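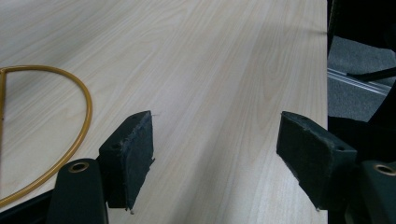
28 May 2023. Bench notes, sorting out the handling bench at Zedidside before the Nundlow parts come in.

Spent the morning deciding what stays on the bench and what goes back to the shelves. The rule we settled on in April was that the top stays clear apart from the thing being worked on, and it had slipped. Anything thin and flexible gets its own spot from now on. The yellow line is lying in one wide open loop on the left side of the tabletop, and I want it stored that way too, on a wide peg, no tight coils. The last length was wound small and kept under a box, and it took a set that never came out. Against the pale wood the yellow is easy to find, so I have dropped the idea of putting a dark mat down. A mat would also creep toward the right edge, and things near that edge end up on the floor.

Length check on the spare line: the Kevgate order sheet says 400 cm, I measured 398 with it pulled straight along the floor. Fine for what we do. Wrote the measured figure on the bag tag and left the order sheet alone.

Wiped the top with a damp cloth and then a dry one. No polish. The surface already throws back a bit of light and I don't want more of it. Cleaner is on the lower shelf, left side, behind the paper towels.

Moved on to the soft goods. These live in the Samarakoon crate, item numbers 573 and up, and the crate was a mess. Gloves mixed in with cloths, one hat folded in half under a stack of towels. Took everything out, shook it, put it back in this order from the bottom: towels, cloths, gloves, hats. Hats go last so nothing sits on them.

The cap needs more thought than the rest. Brim and crown behave like two separate things. The brim keeps its curve and the crown goes wherever it likes, so picking it up by the crown gives you a handful of folds with a stiff piece swinging off one side.

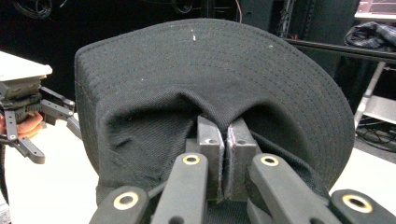
For storage I tried it three ways. Flat on its side, the crown folds over itself and the brim gets pushed out of its curve by whatever is next to it. Upside down with the crown pushed in works if the crate stays put, but it rocks when the crate is carried. Right way up over a rolled towel is best. The crown keeps some shape and the brim rests on the layer below. Going with that one. Towel should be rolled loosely, the small gray one is the right size.

Black cloth shows every bit of lint. Went over the cap with the sticky roller, brim first, following the stitching, then the crown with a hand inside to hold it open. Roller needs a new sleeve, 4 sheets left on this one. Don't use the stiff clothes brush on the crown, it drags the fabric around and puts back what it picked up from the towels.

Label on the crate was wrong. It said 898, which is the number for the crate of hard items on the next shelf. Swapped the labels back and wrote the numbers on the short ends as well, in marker, so they can be read with the crates pushed in.

Still open:

Peg for the yellow line. There is a wide one in the Nundlow box that would do if it isn't spoken for.

Roller sleeves, add to the next Kevgate order along with bag tags.

Find out if the second cap listed on the Samarakoon sheet ever arrived. It isn't in the crate and it isn't on the hooks. If it is still on the way, it will need its own towel and the top layer will be full.

Bench is ready for the Nundlow parts. Leave the crates on the shelf until those are unpacked and checked against the list.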